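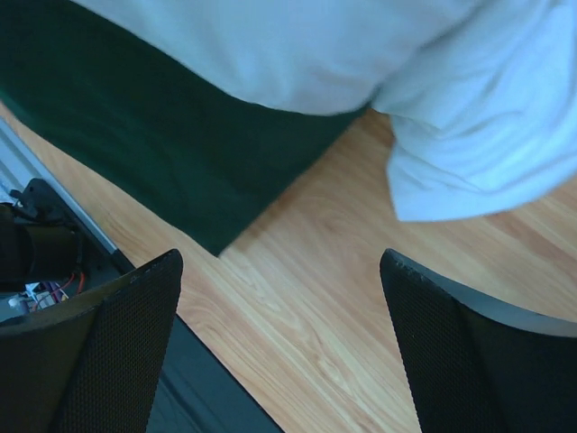 Wrist cam, fingers open. Light wood between the tips, rail on the left, white and dark green at the top.

6 September 2018

Orketon cloth set, continued. Teleop all morning, labels after lunch.

Where we stand: 1086 episodes on disk, 633 through review and kept. Target for the first training run is 2034, so we are a bit past halfway on raw and nowhere near on kept. Reject rate is too high. Went through the reject folder to see why and it's mostly the same stuff as before:

- operator starts recording before the arm has settled, first second is all drift
- grasp closes on two layers when the label says one
- episode stopped by hand before the release, so no end state
- wrist and overhead streams out of step. Still. See below.

Sync problem. Overhead clock creeps against the wrist clock, worse the longer the logger has been up. Restarting the logger between batches hides it, does not fix it. Tried stamping both streams on the same machine instead of trusting the camera's own time - better, I think, but only ran one short batch that way. Do not merge that batch with the others until somebody has checked it against the finger-close signal. It's in its own folder, name ends in _restamp.

Start poses. Looked back over what we have and the arm comes in from almost the same place every time. Fine for the operator, bad for the policy, it will just learn the approach and ignore the cloth. From now on jog to a random start before hitting record. There's a script for it, random_start in the Orketon tools, needs the soft limits loaded first or it will happily send you toward the rail. Ask me how I know.

Also want more frames with no cloth in reach. We throw all of those away at the moment as "nothing happening" but the detector fires on bare wood grain far too often, saw it doing that on the replay this morning with high confidence. Keep them. Label as EMPTY_REACH, not as fail. The label means no graspable cloth between the fingers, whatever else is in the shot. If a person or clothing being worn is in view, tag PERSON as well and hold it out of the grasp set. Grasp proposals on somebody's sleeve are not a thing we want in the positives.

Finger pads: mesh faces still fine for grip. On thin stuff the edge sometimes hangs on a bit after opening and you get a false hold in the log. Open wide, wait, then stop the recording. Waiting costs nothing.

Afternoon, overlap cases. Two fabrics, one partly over the other, light wood under. Instruction text is "pick the top one" and nothing else, no color words. We had color words in the Wubshet batch and the model learned the color and droped everything else, so no more of that.

Layer labels are slow. At a straight edge you can call it from one frame. Where the fabric is crumpled and the same color turns up again lower down I had to scrub back and forth to decide if it was one piece or two, and a few I never decided. Marked those UNSURE. Please don't guess to make the number go up.

Wrist view with the fingers spread, green over white:

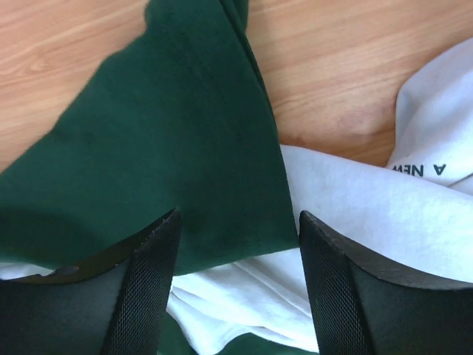

Note added under this entry, in different handwriting: would not use UNSURE for both things. Not knowing which layer is on top is one problem, not knowing how many pieces there are is another, and the reviewer needs to know which. Also wants to know if the operator gets the overhead view while labeling or only the wrist, because wrist only is what the policy gets, and if we label with more than it can see we are teaching it to be sure about things it can't know.

Fair. Splitting it: UNSURE_ORDER and UNSURE_COUNT. Old UNSURE ones go back in the review queue, I'll do them myself. On the overhead - so far we did label with both up on screen. Going to do a pass wrist only on four of the kept batches and compare. If they come out different we have a bigger job than I wanted this month.

Printed fabric, separate issue. Lettering on a fold comes up upside down or half hidden from the wrist and the segmenter cuts it out as its own object. Merge by hand for now. Don't crop it out, we want it in there.

To do next:
- check _restamp against finger close
- random start ON for every episode, write the seed in the header
- rewrite the label sheet, old one still says color words are OK
- backup the raw before anyone prunes rejects. Disk on the logging machine is more full then it looks
- wire bundle by the rail needs tying down before the next long session

Stopped with the last batch unreviewed. It is not in the kept number above.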